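Clearance rule for sim runs - is it worth anything?

flukus_dan
The June draft says stop any run where a finger comes within 2 mm of a cabinet face. I'd fail every run on that. 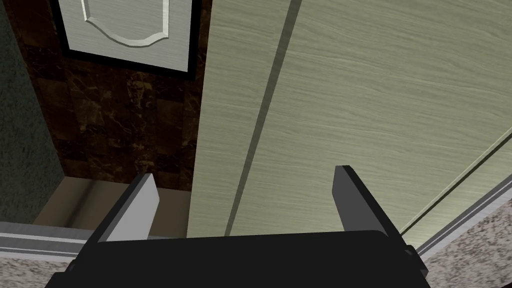

Gripper open and empty, right up by the green panel

rk106
Fail them, then. 300 passes in sim prove little to me anyway.

Ayele
Disagree. Reaching needs its own limit - doorways are where I'd be strict.
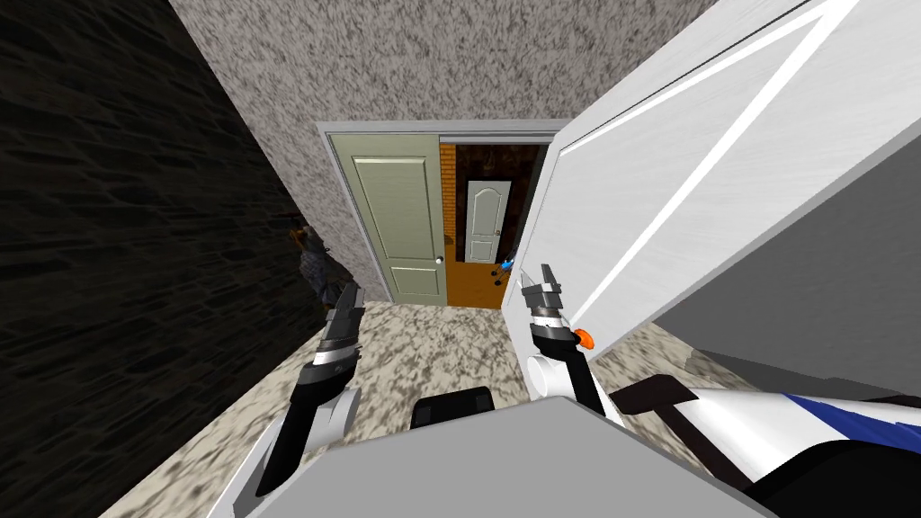
Both arms forward in the hallway, white door open on the right

rk106
Strict by what number? Clekico uses 200 mm and I've yet to see a source for it.

flukus_dan
Same. I'm not signing off on a guess.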